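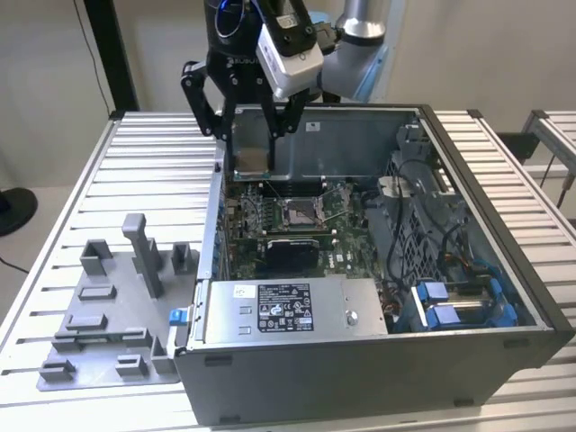
I prayed aloud in English for the first time when I was already eight years in this country. Before that evening I always said "pass" when my turn came, and the people in my prayer group in Sestville were kind and went on to the next chair. I could do my shopping in English, I could argue with the phone company in English, and I even dreamed in it now and then. But praying is different. A computer lying open on its side, with all its inside parts showing to whoever stands over it, is very close to how I feel when seven people have their eyes closed and are listening to my grammar. I did it anyway, in August, and it lasted maybe three sentences. I forgot the word "mercy" and said "the good forgiveness."

I want to write down what happened after, because some of you wrote to me that you have the same difficulty, in English or in other languages.

I grew up in Volico, which is a small town with one church and one long street. My grandmother took me to the early service, and the prayers there were old ones. We didn't make our own. You learned them by standing next to somebody who knew them, and at a certain age you noticed that you knew them too. Some of the words I didn't understand even in my own language. I asked my grandmother what one of them meant, and she said I should keep saying it and it would come. For two of those words it came when I was past thirty. For one of them I am still waiting.

So when I arrived at a church where each person prays with his or her own words, I was a little shocked. It sounded to me like a telephone conversation. Somebody said "Lord, we just want to thank you for the parking." I am ashamed to say that I judged this person for several weeks. Later I had a hard winter, and she was the one who brought soup to my door four times, and I have no more opinions about the parking. 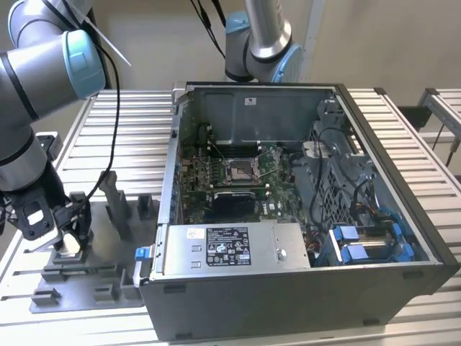
My first method was to prepare. I wrote my prayer at home on a small card, corrected it with the dictionary, and put the card inside my Bible. This was not a success. When my turn came I read it, and it sounded like a letter to a bank. Also, the woman before me had that evening asked for prayer for her sister, who was going into surgery the next morning, and my card was about gratitude for the autumn. I read it to the end. I didn't know how to stop. She thanked me afterward, but I went home and put the card in the drawer with the others.

The second method was the Psalms. I have an English Psalter with 300 pages, bought from Etar, the secondhand shop on Majumder Street, and somebody before me had underlined it in green pencil. I began to copy one psalm each morning before work, by hand, slowly. When I didn't know a word I left a line empty and came back for it in the evening. I recommend this very much to anybody who is learning a language and is also a believer. The sentences in the Psalms are short, and the person in them is often tired, or angry, or afraid at night. I had been looking for polite words, and the Psalms are not always polite.

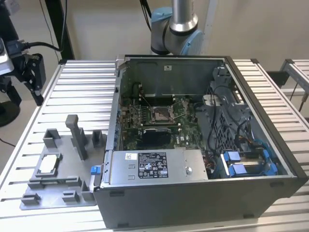
Empty processor socket, with its small lever up.

After a few months of copying, I found that the English lines came to me at strange moments, for example on the bus or when I was washing a pot. "How long, O Lord" came to me in the line at the post office, and I laughed, and the man in front turned around.

There was still the question of which language is the real one for me. I once asked this to our pastor, and he answered that God is not waiting for the translation. I understood what he meant, but I think he has only one language, so it is easier for him to say. When I am really frightened I pray in the language of my grandmother. When I pray for people here I use English, since they are English-speaking people in my head and their troubles happened in English. When I sing, it can be both. In our hymnal number 233 has the same melody as one we had in Volico, with completely other words, and I'm not always sure which words are coming out of my mouth. The lady who stands beside me on the left has never complained.
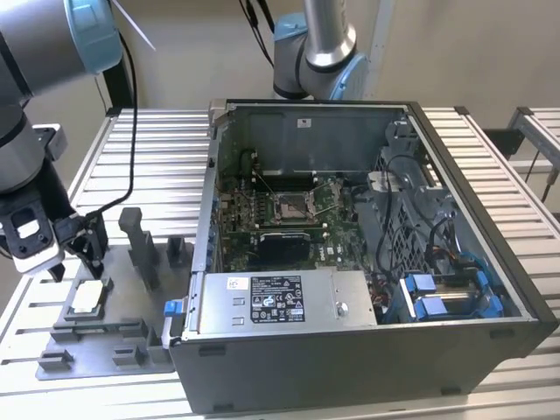
Last month I traveled almost 400 miles to visit my cousin, and on the second evening she asked me to say grace before dinner. Her children don't speak our language well, so it had to be English. I had no card with me. I thanked God for the food and the road and for the children, each one by name, and I asked Him to remember those who were not at the table. Then I stopped, because there was nothing else I wanted to say. The youngest one asked if we can eat now.

I still pass sometimes. In the group it is allowed, and I hope it will stay allowed, because a newcomer joined us from another country and she has not said a word yet besides "amen." Nobody should push her. I gave her my spare notebook and the name of the shop where I bought the Psalter, and I wrote out the first psalm for her, with three empty lines.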